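Paint, and waiting for it

I moved into the apartment on Trindade in August and told myself I'd have the painting done before the furniture came. The furniture came first. For six weeks I slept in the living room with everything I own pushed into the middle under a sheet, and I did one room at a time in the evenings after work.

Most of what I know about painting comes from Kiyoshi Kaneko, who I worked for one summer when I was in school. He had me wash walls for 15 days before he let me hold a brush. I thought he was being cheap with the paint. Then I did my own bedroom a few years later, skipped the washing, and had it peel behind the radiator by spring.

So this time I washed everything. Sugar soap, two buckets, old T-shirts. The kitchen took three evenings because the last tenant fried a lot of food. I filled the nail holes, sanded them, and found more nail holes. Nikola Kelmendi lent me his good ladder and asked for it back twice.

I spent 200 dollars on paint, more than I planned. I could have bought the cheap stuff, but I've done that before and it needs an extra coat, so you pay for it anyway. The rollers I got were medium nap. Short nap leaves a nicer finish but I didn't have the patience.

Ceilings are the part I put off. My neck hurts after ten minutes and I can never tell where I've already been. Kiyoshi always worked away from the window so he could see the wet edge. I tried it and it does help, at least until the sun goes down.

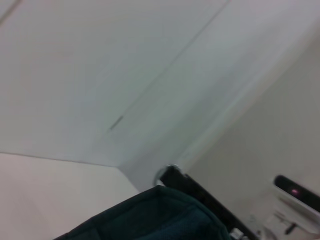
The ceiling, with the seam and the small gray mark beside it.

I've decided I can live with the seam. Embla Ekström came over for dinner and didn't mention it, and she mentions most things. The mark I may touch up when I open the can again for the hallway.

The hallway is next. It has four doors and a lot of trim, and I still have to return the ladder.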